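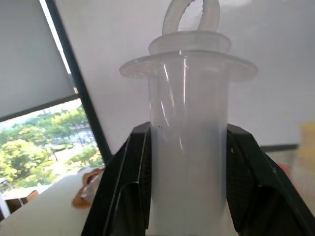 Baltasar Arrieta replied:

I'm still getting the sold out message, I'm afraid, and so is everyone at our end who has tried it. I refreshed, I used the other browser, I even tried it on my phone in the parking lot with the wifi off in case it was something to do with our office. Same thing every time. The awards dinner page says "Sold out, join the waitlist" and we have sold hardly anything yet! The hall holds 300 and the tickets went on sale this morning. People are starting to call me, and some of them are last year's winners, which makes it that much more embarrassing.

Ticket subject: Nirutdale Awards Dinner showing as sold out
Product: Gorby Box Office
Opened: 10th March
Priority: raised to High by customer
Assigned to: Souad Berrada

Souad Berrada replied:

Hi Baltasar, thank you so much for coming back with all of that, and for testing on your phone too, that saves me asking. I'm sorry the first answer you got (clear the cache and try again) didn't help. I've picked this up myself now and I'm going to stay with it until people can buy their tickets, so you can reply to me right on this thread and it will find me.

I've had a first look at your event and I can see what your guests are seeing, so it isn't your browsers. The event is published, the sales window is open, and the venue capacity is set to 300, all of which is right. What I'd like to check next is the ticket types. You have Individual Seat, Full Table, and Sponsor Table. Could you tell me whether you made these fresh this year or copied them over from the last dinner? And did anybody import a seating plan?

Baltasar Arrieta replied:

Copied from last year, yes. I pressed Duplicate Event and then changed the date, the menu, the picture of the trophy and the welcome paragraph. I was rather proud of how quick it was. The seating plan came from Stustus, where we do all our layouts with the hotel. We're at the Robles this year, in the big ballroom with the stage, where before we were in the smaller room next to the bar and half the back row couldn't see who was getting what. I exported the plan and brought it in last night after supper. It said "Import complete" with a green check mark, so I went to bed happy.

One other thing, and it may be nothing: my test purchase went through fine last night. That was before the import, now that I think about it.

Souad Berrada replied:

That last part helps a lot, thank you for mentioning it. I went through the import record and I believe I've found the trouble.

When an event is duplicated, Gorby copies the seat holds along with the ticket types. Last July somebody on your account put a hold on the whole of Section A, labeled "Finalists and guests". Your old plan had several sections, so holding one of them was no problem. The new Stustus plan arrived with the entire ballroom as one section, and it's also called Section A. As soon as the import finished, the old hold matched the new section by name and covered every seat in the room. The page then did what it was told and offered your guests the waitlist.

I haven't changed anything yet. It's your event and I'd like you to say yes before I touch the holds, in case some of those seats really are being kept for finalists this year.

Baltasar Arrieta replied:

Oh for heaven's sake. That hold was me! I remember doing it, it was a very hot afternoon and we'd had a mix-up where a lovely family bought the front table that was meant for the young people being honored. So I blocked off the section and then forgot about it entirely.

We do want to hold seats again, but only 100 of them, the ones nearest the stage. Everything else should be open to the public. Please go ahead. Will the people on the waitlist lose their place? I would hate for the keen ones to be punished for being early.

Souad Berrada replied:

Please don't feel bad, it's an easy one to miss, and I've added a note for our product team asking that the import show a warning when it picks up an old hold. I can't promise when or if that will happen, but I made the case as well as I could.

What I've done just now:

Turned off public sales for a few minutes so nobody could buy a seat while I was moving things around.
Removed the old hold on Section A.
Split your ballroom into Section A (nearest the stage) and Section B (the rest), following the table labels from your Stustus file.
Put a new hold on the 100 seats in Section A, labeled "Finalists and guests" as before.
Turned sales back on.

I also ran a test order for a Full Table in Section B. It completed, the confirmation email arrived, and I've voided the order so it won't show up in your totals.

Nobody has lost their place on the waitlist. If you open the event and choose Waitlist, then Invite, each person gets a private link with their seats reserved for up to 9 hours. I'd suggest sending those before you announce anything on your own website. I left that button for you to press, as the message goes out under your name and you may want to add a friendly line at the top.

Baltasar Arrieta replied:

It works! I bought my own two seats just to see it happen. I've sent the waitlist invitations with an apology and a note about the dessert, and the first replies are already coming in, all very nice about it.

A small question while I have you. The Sponsor Table page says 5 tables available and that looks right, but the price underneath is last year's. Is that me again?

Souad Berrada replied:

I'm so pleased! And yes, I'm afraid that one came across with the duplicate as well. Go to Ticket Types, then Sponsor Table, and change the figure under Base Price. The description box underneath has the old price typed into the text too, so you'll want to fix it in both places. No sponsor orders have been placed so far, so there's nobody to refund.

I'll leave this ticket open until tomorrow evening in case anything else turns up.

Baltasar Arrieta replied:

Both changed and checked. You can close it whenever you like, Souad. Thank you for being so patient with me, and if you're ever near Nirutdale on awards night, ask for me at the door.

Status: Resolved
Cause: seat hold carried over from duplicated event, matched to imported section of same name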